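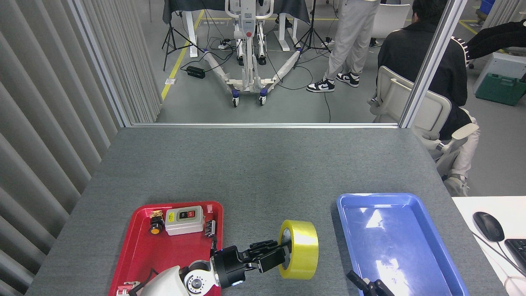

Page last changed: 17th April

Parish History and Worship
Handout 3: How a congregation keeps its records

This handout goes with the third session at Holbridge. Please read it before you come and bring your notebook. The first two handouts dealt with the building and with the order of service.

1. What counts as a record

A parish makes records all the time. The main ones are the registers: baptisms, confirmations, marriages and burials. After these come the service book, which lists every service held and who took it, the minutes of the church council, the accounts, and the inventory of plate, books and furniture. Newsletters, flower rotas and orders of service are usually thrown away, though they often tell us more about ordinary Sunday life than the minutes do.

For this course we divide records into two groups. Formal records are those the church is bound to keep. Informal records are everything else. Mechthild Imhof's notes on the Ascombe papers use the terms "bound" and "loose" for the same two groups, so don't be confused if you meet them in the reading.

2. Reading a baptism register

A printed register normally gives the date of baptism, the child's name, the parents' names, where they lived, the father's occupation and the name of the minister. Older entries may be much shorter. Points to watch:

The date is the date of baptism. A birth date may be added in the margin, but many clergy left it out.

Several children of one family were sometimes baptised together, so the ages may differ by years.

"Received into the church" means that a child had already been baptised privately, often at home and in illness. It is not a second baptism.

Spelling of surnames varies, even within one page. Copy what is written and put your own reading in square brackets.

3. The Ascombe papers

Ascombe began as a mission of the Holbridge church. Services were held in a rented schoolroom for 13 years before the congregation had a building of its own. The first service book survives and shows 20 communicants at the opening service. By the end of the book the usual number is 57, with higher figures at Easter and harvest.

Most of what we know about the early years comes from letters between the first minister, Cyrill Marti, and the Widmer family, who gave the land. Marti wrote often and at length, mostly about the roof, the stove and the singing. He says little about preaching. The letters are not complete, and there is a gap one September just when the dedication of the church was being argued over. We will look at the letters on either side of the gap in class.

4. Handling and copying

Clean, dry hands. Pencil only. Keep loose papers in the order in which you found them, even if it looks wrong. Write the reference at the top of each sheet of notes before you start copying. Photographs may be taken without flash, up to 50 pages per reader.

5. Work for next time

Read the copied pages from the Ascombe service book and write a page on what they show about how often Communion was held. Then choose one of the following.

a) Compare the Easter entries in the first and last years of the book.
b) Find three entries where the minister is a visitor and note where he came from, if the book says.

Reading: Imhof, notes on the Ascombe papers, sections 1 and 2. Marti's letters, first bundle. The Ollorside burial register is optional, and the copy is poor in places.

Handout 4 will cover council minutes and accounts.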